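Table en pin : huiler, vernir ou laisser vivre ?
Forum Maison et bricolage > Bureau et coin travail

skutard
Messages : 18
Posté le 3/27/20
Bonjour à tous ! Je travaille à la maison maintenant et j'ai récupéré une table en pin pour me faire un vrai bureau (avant c'était le coin de la table de la cuisine, l'enfer). Le bois est brut, j'ai juste passé un coup de papier de verre. Ma question : je mets quoi dessus ? Je bois du café toute la journée et j'ai déjà deux auréoles, alors que la table est là depuis novembre à peine. Et deuxième question tant que j'y suis : vous rangez vos stylos et vos pinceaux comment ? Les miens roulent partout.

kos_atelier
Messages : 3 000
Huile dure, deux couches bien fines, et tu es tranquille. Surtout pas de vernis sur du pin, ça s'écaille au premier coup et après il faut tout reprendre. J'ai utilisé celle de chez Hukar, elle sent un peu fort mais le lendemain on n'y pense plus.

brotthorpe
Messages : 550
Pas d'accord du tout avec kos. J'ai un vernis mat à l'eau sur mon bureau en pin et il n'a pas bougé, alors que je suis tout sauf soigneux. L'huile il faut la refaire tout le temps et une tasse brûlante laisse quand même sa trace. Pour les stylos, un pot lourd, n'importe lequel, du moment qu'il ne se renverse pas !

kos_atelier
« Tout le temps », faut pas exagérer, j'en remets une fois par an et ça me prend une demi-heure. Et une auréole sur de l'huile, ça se ponce juste à l'endroit abîmé. Essaie donc de faire ça avec ton vernis.

brotthorpe
Une demi-heure plus le séchage, plus vider le bureau, plus les chiffons… Enfin bon, chacun son truc.

plumier_vert
Moi je laisse le pin nu, ça fonce un peu, ça se patine, j'adore. Et je garde un dessous de verre pas loin, ça coûte moins cher que vos produits (pardon). Côté stylos j'ai un pot en treillis métallique, on voit au travers et la poussière ne s'accumule pas trop au fond. Pour les petites bricoles, une vieille tasse, tout simplement. Je vous mets mon coin :
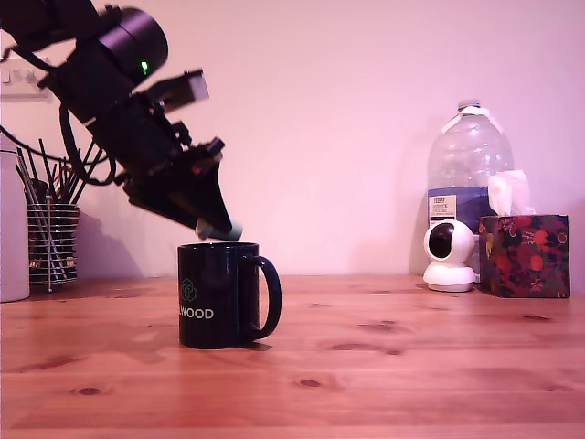 Le mug bleu marine sur la table en pin, avec le pot à stylos sur la gauche.

skutard
Oh, j'aime bien la couleur du bois ! Et le mug foncé va super bien avec. Il y a écrit WOOD dessus, c'est de circonstance ! C'est la fin d'un mot plus long, non ?

plumier_vert
Oui, le début passe de l'autre côté. Je l'avais pris pour le thé, mais il finit toujours en vide-poche, celui-là.

brotthorpe
Le pot en treillis, je dis non. J'en avais un, les mines fines passaient à travers et je retrouvais des traits de crayon sur la table. Sur du bois brut en plus, bonjour le gommage.

plumier_vert
Un rond de feutrine au fond et c'est réglé. Les pinceaux, je les mets poils en haut, bien sûr.

kos_atelier
Ah, là-dessus au moins on est tous d'accord.

skutard
Merci à tous ! Je vais tenter l'huile sous le plateau d'abord pour voir la teinte, et si ça me plaît je fais le dessus. Kos, tu ponces à quel grain entre les deux couches ?

kos_atelier
Du fin, à la main, dans le sens du fil. Et tu dépoussières bien avant la deuxième.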